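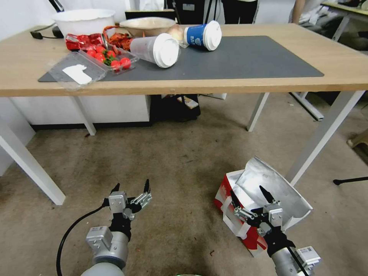
Week 2 handout: Teaching by showing, and how much of it to believe
Robots That Learn From People, section 1
Instructor: Rigoberto Cabrera
Handed out Tuesday, August 20, 2019

Read this before lab. It repeats some of what I said in lecture and adds the part I ran out of time for. The reading for next week is at the end.

1. Where we left off

Last week we said there are two common ways to show a robot arm a task. You can grab the arm and move it through the motion yourself. Or you can drive it from somewhere else, with a hand controller, a glove, a joystick, or a smaller copy of the arm that the big one follows. Both give you a recording: joint angles, gripper opening, camera views, all with time stamps. A learning program then tries to produce the same kind of motion when it sees the same kind of thing.

People selling this will tell you it is "as easy as teaching a child." I have taught children. A child who watches you put an onion in a bowl already knows what an onion is, what a bowl is, that the onion will roll, and that you will be annoyed if it ends up on the carpet. The recording contains none of that. It contains numbers about where the arm went.

Keep that in mind whenever you read the word "understands" in a paper on this subject. I cross it out in pencil and write "was near" above it. The sentence usually gets more accurate.

2. Moving the arm by hand

Good points first. You feel the contact. If the fingers bump the rim of a bowl, you know right away, and you back off without thinking. You don't need to learn a controller. For a single arm doing a slow job, I would still pick this over most of the fancier options.

Now the trouble.

Your body is in the pictures. If the program learns from camera views, every view it trains on has a human forearm in it, and on the day of the test the forearm is gone. Some groups record the motion first and then play it back with nobody touching the arm, and keep only the second recording. It works if the table was reset exactly. It mostly wasn't.

Two arms need four hands. You can move one arm with your right hand and one with your left, but try it with a bag that has to be held open by one gripper while the other one drops something in. You end up leaning across the table with your elbow where your eyes should be. Two students can share the work, and then the recording has two people's habits in it, and they pause at different moments.

Friction lies to you. The arm is heavier to push in some directions than in others, so people take the path that is easy on their shoulders. The program has no way of knowing that. It will copy your sore shoulder faithfully.

3. Driving the arm from a distance

In lab we use remote control, through the Vekeck hand controllers. The main reason is that the camera sees what it will see later on, with no person reaching into the work. The second reason is that we have two arms.

What you lose is touch. You will squeeze too hard. You will also squeeze too early, because judging depth through a camera is harder than you expect. Watch someone new to it: they come down beside the object, close on air, open, slide over, close again. Each of those little searches goes into the recording, and a program that copies everything will copy the searching too. Then somebody writes in a report that the robot "shows retry behavior." Maybe it does. Or maybe it waves its fingers next to things out of habit. Those two can look the same on video, and you should ask how the authors told them apart. Section 6 has one way.

There is also delay. Ours is small when the network is quiet. When it isn't, operators slow down without noticing, and you get recordings of the same task at two different speeds. I have seen a program trained on such a mix stop halfway to an object and hang there, as if it had forgotten what it came for.

4. The grocery table 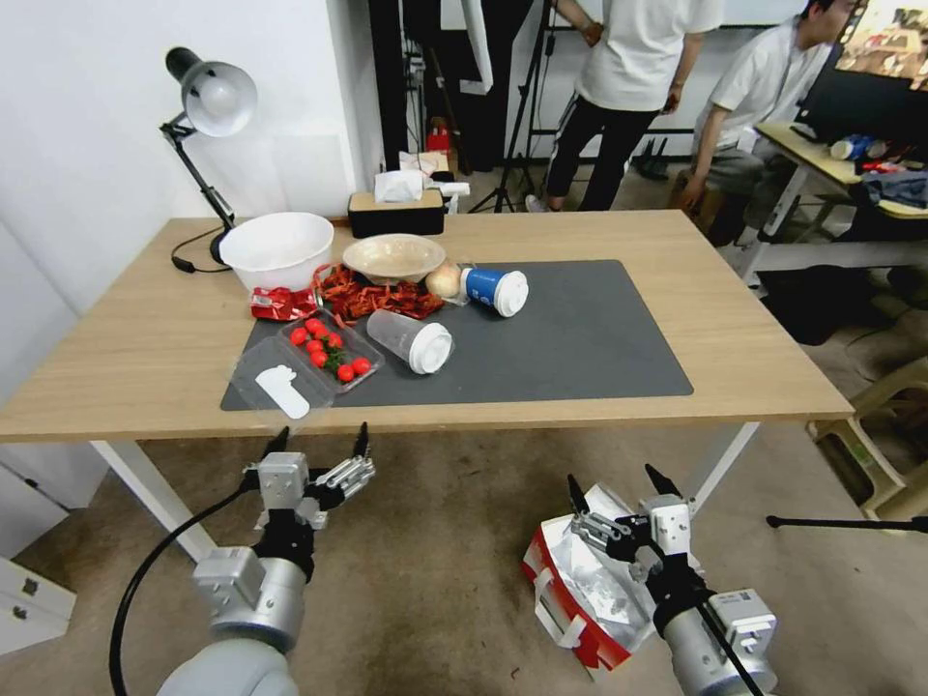
Fig. 2. The grocery table. Bowls at the back left, items on the gray mat, red and white bag on the floor behind the right arm.

We will use this table, or something close to it, for the next several labs. Students complain that it's a dull set of objects. I like it, because almost every item breaks some assumption.

Clear plastic. The tomato tray, the empty container and the clear cup are hard for depth cameras. The sensor often looks straight through them and reports the mat. When you drive the arm you don't notice, because your own eyes fill in the missing edge from a highlight or a shadow. So the person giving the lesson has information that the learner doesn't. This is the most common hidden cheat in the whole field, and it is rarely on purpose.

Cups on their sides. A cup lying down can roll. If it rolls a little when the finger touches it, you adjust. Your adjustment is in the recording and the reason for it may not be, if the gripper blocked the camera at that moment. A cup lying down also forces you to decide: pick it up across the middle, or by the lid end? Two operators will choose differently. Average the two choices and you get a gripper that lands between them and does neither well.

The onion. Round, light in color, easy to see. Everybody starts with the onion. Look at how many published success rates come from things shaped like an onion.

The tomatoes. Are you moving tomatoes or are you moving a tray of tomatoes? Say which before you record. I had a team last March who found out in the last week that half of them had been lifting the tray and the other half had been picking single tomatoes, under the same task name.

The container that overlaps the tray. Pull on one and you may move the other. Good. Real tables are like this. Most demo tables have every object sitting alone with a hand's width of bare space on every side, and I'd like you to be suspicious each time you see it.

The floor. The bag is lower than the table and close to the arms. Reaching it takes a different posture from anything on the mat, and in that posture the gripper can cover the very thing you're reaching for. Before you record anything that involves the bag, move the arm there and look at the camera view. If you can't see the opening, the learner can't either.

The background. People stand and sit behind the table in many of our recordings. A program can latch onto anything that happens to go along with the task, including a person's legs. I don't ask you to clear the room. I ask you to check, later, whether your result survives when the room changes.

5. A case to be sour about

Henao is a two-arm packing project a few of you asked me about after class. I went through their lab notebook with their permission. They recorded 49 demonstrations of one task, putting small items into a bowl, and trained on 34 of them. The other 15 were dropped as "low quality."

I asked what low quality meant. The answer was that the operator had fumbled. Fine, but fumbles are where the arm gets into odd positions, and odd positions are where the trained robot will find itself sooner or later. If all of the lessons are smooth, there is no lesson on how to get out of trouble. Dropping them may have been the right call. They never tested it, so neither they nor I can say.

Next question: who recorded them? Six operators, it said. The notebook shows that one of the six did most of the work, and the test table was laid out by that same person. I believe the robot did what the video shows. What I don't believe is the sentence under the video, which says it works "for any user."

For contrast, the Flosska report (on the course page) is a plain piece of writing with a worse success rate and a full log of every failed run. I trust it more. It also describes the layout of the table before each run, including the runs where they forgot to put something back.

6. Questions to ask of any demo, including yours

Who set the table for the test, and had they seen the training recordings?

How many runs were made in total? "It succeeded" is a statement about one run.

What was thrown out, and by whom?

Did a person's finger rest on the controller during the "autonomous" part? Ask it politely. Ask anyway.

What happens if the object is removed halfway through the reach? A robot that is looking will stop or wander. A robot that is replaying will close on nothing and carry the nothing carefully to the bowl. You can do this test in a minute and I don't know why it isn't in every paper.

What happens if you slide the mat over by a hand's width?

7. For lab

Work in pairs, one driving and one writing. Swap after each block. The writer notes every restart, every dropped item, and every time the driver says "that one doesn't count." It counts. Mark it and keep it.

Agree on start and end in words, on paper, before the first recording. "Onion in the beige bowl, both grippers open, arms back in front of the table" is a decent ending. "Done" is a bad one.

Don't tidy between runs beyond what your sheet says. If you straighten the tray each time, write down that you did.

Save under the Wurex folder with your pair number. Please don't rename the files afterward. The names carry the times, and last year I spent a weekend putting them back in order.

Bring the writer's sheet to me at the end, even if it's a mess.

8. Reading

Flosska report, the first part and the failure log. Come with one failure that you think they explained wrongly, and say what you would record to find out. One page, handwritten is fine, due at the start of next lecture.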